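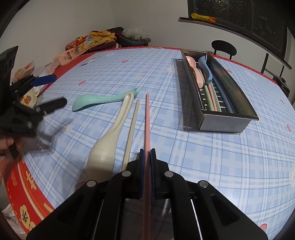
Session 4: Table Setting and Utensil Sorting
Course notes, Home Skills Basics (February group)
Ainhoa Casado

Okay, welcome back! Last time we did glassware and everybody survived, so now we get to my favorite part of the whole course, the small stuff. Spoons, ladles, chopsticks, all the things that end up in a heap in the second drawer down. I've typed these notes up from what I say in class, so they wander a bit. Bring them with you, and scribble on them.

1. Start with the cloth

I always put a cloth down before I sort anything (plaid, plain, cartoon prints, I really don't care). It keeps the noise down, and metal on a bare tabletop in a room with twelve people gets old fast. Smooth it out from the middle toward the edges with flat hands. If it has a check or a stripe, lovely, you've got free guidelines and you can line your handles up with them.

One warning about busy patterns. Small pale spoons vanish on them! Two people in the last group swore they were missing a teaspoon and it was lying on a flower the entire time.

2. Lay it all out loose

Take everything out of the tray and put the tray to one side, where your other hand can reach it. I'm right-handed, so my tray goes on the right and the loose pieces on the left. Flip that if you're a lefty. Don't sort yet. Just spread things so you can see each piece, and if handles overlap, slide them apart. People skip this and go straight from heap to tray, and then they're digging.

While it's all out, look each piece over. Run a thumb along the wooden and bamboo ones for splinters. Check plastic for chips on the rim of the bowl. Anything sticky goes back to the sink, no arguments, and anything damp gets a towel.

3. Chopsticks

We spend a good while on these. Pair them by length first, then by color, then by tip. Length matters most in the hand, and two sticks of slightly different lengths will annoy you for the whole meal. To check, stand both on the table, thick ends down, and look across the tips.

Mixed colors are fine at home, I think. My own drawer is full of odd couples, a pink one with a beige one and so on, and as long as they match in length and thickness I leave them be. For a formal setting, though, keep looking until you find the partner.

Pick them up by the thick end or somewhere in the middle. The narrow end goes in somebody's mouth, so keep your fingers off it. When they go in the tray, all the tips point the same way. Which way is up to you, but choose one and stick with it.

On the table, chopsticks usually lie flat in front of the diner, side by side, narrow ends to the left for a right-handed guest. If you have rests, use them. If you don't, a folded paper wrapper does the job.

4. Ladles and big spoons

These are the bullies of the tray. A wide bowl takes up the space of four spoons, so I put them in last, and if they don't fit they get a jar by the stove. For drying I like the bowl facing down, so water doesn't sit in it. For serving, turn it bowl up on a saucer or a spoon rest.

Soup spoons nest nicely when they're the same shape. When they're not, don't force it! Lay them alternating, one handle up, one handle down, and you'll gain a surprising amount of room.

5. The tray itself

A long stainless tray is what I'd buy if I were starting over. It washes easily and you can carry the whole thing to the table. The Vastik ones we use in class have been dropped more times than I'd like to admit and they're still going. The Karakaya bamboo box is prettier, but it needs drying properly every single time, and I'm lazy.

Measure your drawer before you shop. The inside, please, with the drawer pulled all the way out. A 400 mm tray will not go into a drawer that's 2 mm too short, however hard you push. (Ask me how I know.)

6. Practice for next time

Empty one utensil drawer at home. Just one! Lay it all out on a cloth and pair what can be paired. Put the leftovers in a bag and keep the bag for a month. If you haven't gone looking for anything in it by then, pass it on.

Write down what was in the drawer that you'd forgotten you owned. We'll read a few out at the start. The record so far is a person with over 200 takeout chopsticks, still in their wrappers, and I would love to see it beaten.

Next session is napkins and folding. Bring two cloth ones if you have them, ironed or not.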